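3.2 Table Materials and Tray Setting

The second group of activities in the Drodbridge inventory covers the laying and clearing of a place for one person. It was selected because the same small number of objects appears in most home and cafeteria meals, and because the final arrangement can be judged without reference to the food served. The task list was adapted from the Tanabe household schedule, from which all items involving glassware and hot liquids were removed. After removal, 60 task variants remained. Of these, 13 concern the tray itself and the objects that are placed directly on it.

Trays were treated as a separate class from plates and placemats. A placemat defines an area but offers no boundary, and objects set near its margin can be moved off it without resistance. A tray has a rim, and the rim changes the way a utensil is laid down. Handles may come to rest on the rim instead of the base, in which case the utensil is supported at two points and is easily displaced when the tray is lifted. For this reason the position of each utensil was coded relative to both the base and the rim.

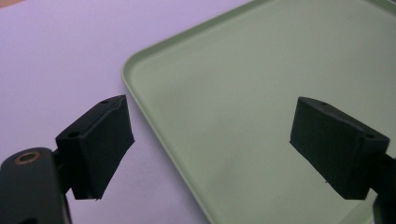 Color was considered at the stage of material selection. Saturated trays were excluded after a short pilot, in which raters disagreed more often on the position of utensils than they did with pale trays. Pale green was retained. The surface beneath the tray was not standardized across sessions, and it is entered in the activity record as a separate field.

Each trial was assigned one of four end states. In the first, the utensil lies wholly on the base of the tray. In the second, the utensil touches the rim at one or more points but does not extend past it. In the third, part of the utensil projects beyond the outer edge. In the fourth, the utensil is on the table or on the floor. End states were coded after release only. A utensil that was still held was coded as "in transit" regardless of its height above the tray or of any contact between its bowl and the base.

Spoons presented the most difficulty in coding. The bowl of a spoon and its handle seldom lie in the same plane, and the point of first contact is usually the bowl. A spoon lowered at a steep angle touches the tray early and then rotates as the handle descends. The direction of this rotation determines whether the spoon finishes parallel to the long side of the tray, which is the arrangement specified in the Zodska place-setting guide used for scoring. Deviations of orientation were recorded in three bands (small, moderate, large), and no attempt was made to measure the angle more finely.

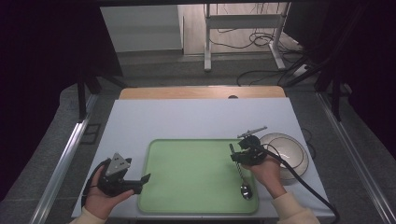 Figure 2. Tray-setting materials: green tray, metal spoon, and white bowl with a dark rim line.

Bowls were scored by location alone. A bowl has no handle and no preferred orientation, so the only relevant distinction is whether it stands on the tray or beside it. Both are acceptable under the Zodska guide, provided that a bowl standing beside the tray does not touch the rim. Where a bowl and a spoon were both required, the order in which they were placed was left free. The order was recorded, since an object already on the tray reduces the area available for the next one.

In total, 391 trials were coded for the tray-setting group. Two raters worked independently from the written end-state definitions, and disagreements were resolved by a third. Of the full set, 112 trials were referred to the third rater. Most of these involved the boundary between the first and second end states, where the handle of a spoon lay close to the rim and contact could not be determined from a single view. The Simon agreement procedure was applied before and after resolution, and both results are reported in Section 4.

Clearing was coded with the same definitions in reverse. A tray was considered cleared when no utensil or dish remained on its base or rim. The tray itself was not required to be removed from the table. Crumbs, liquid, and other residue were outside the scope of this group and are treated under wiping tasks in Section 3.3.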